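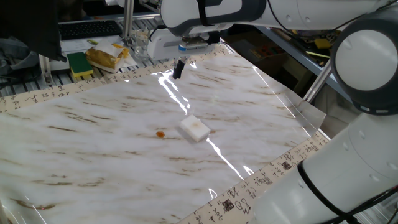
J'ai craqué en novembre, à cause d'un coussin. Un coussin moutarde et terracotta, avec de grosses boucles bien dodues, épinglé un soir où je cherchais tout autre chose (des idées de rideaux, je crois), et le lendemain matin j'avais le kit de punch needle Osholm de chez Votel dans mon panier. Il avait 2291 avis sur leur site et une note presque parfaite, alors je me suis dit que je ne risquais pas grand-chose !

Je l'ai depuis assez longtemps pour avoir terminé le coussin, raté un dessous-de-plat et attaqué un deuxième coussin, donc je peux vous en parler un peu sérieusement.

## Dans la boîte

- une aiguille réglable avec un manche en hêtre
- deux enfile-aiguilles (gardez-en un en lieu sûr, j'ai déjà perdu le premier)
- un cadre à pinces
- de la toile monk's cloth, déjà surfilée
- 458 g de laine en six coloris, soit près de 1000 mètres d'après la notice
- trois motifs à décalquer

La laine, parlons-en, parce que c'est la vraie bonne surprise. Elle vient de la filature Ahmadpour, elle est douce, elle ne peluche presque pas et les couleurs sont encore plus jolies qu'à l'écran. Mon moutarde est vraiment moutarde ! J'avais peur de tomber à court en plein milieu du fond, et il m'est resté de quoi faire quatre pompons pour les coins.

## L'aiguille

Le manche est rond, un peu court, et j'ai plutôt de grandes mains. Au bout d'une heure je le sens dans la paume. Le réglage de la longueur des boucles se fait avec une petite bague qu'on tourne jusqu'au clic, c'est simple, on a cinq positions et je n'en utilise que deux. Par contre la bague a tendance à se desserrer toute seule quand on pique vite, et là, catastrophe, on se retrouve avec une rangée de boucles plus courtes que les autres (mon dessous-de-plat peut en témoigner). Depuis, je vérifie à chaque changement de couleur. 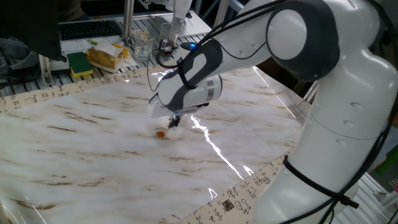

**Est-ce qu'on peut utiliser une autre laine que celle du kit ?**

Toutes les laines d'épaisseur moyenne passent bien dans l'aiguille. Évitez le mohair et les fils très fantaisie, qui accrochent dans le tube, et gardez les fils à broder pour une aiguille plus fine.

## Le cadre

C'est là que je râle. Les pinces tiennent correctement les grands côtés, mais la toile se détend dans les angles et il faut retendre toutes les vingt minutes. Quand on est lancée devant une série, c'est pénible ! J'ai fini par glisser une bande de feutrine sous chaque pince et c'est nettement mieux, mais bon, à ce prix j'aurais aimé ne pas avoir à bricoler.

J'avais essayé avant ça le petit kit Skarnik, beaucoup moins cher, avec un tambour rond en plastique. Le tambour tenait mieux la toile, je dois le reconnaître. L'aiguille, elle, était une horreur, elle sautait une boucle sur trois, et la laine feutrait rien qu'en la regardant. Donc pour débuter, je conseille quand même l'Osholm, quitte à récupérer un tambour ailleurs.

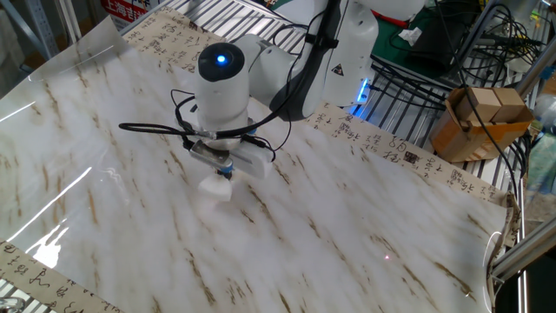
*Effet marbre blanc, finition brillante.*

## Les motifs

Des arcs-en-ciel, une feuille de monstera et un motif abstrait avec des galets. Pas follement original, mais les lignes sont larges et ça pardonne beaucoup quand on démarre. Pensez seulement à inverser le dessin si vous ajoutez des lettres, puisqu'on travaille sur l'envers ! La notice le dit en tout petit, à la dernière page.

**Ma note : 4 sur 5.** Un point en moins pour le cadre et cette fichue bague. Le deuxième coussin avance bien, en vert sauge et crème, et il me reste tout le fond à remplir.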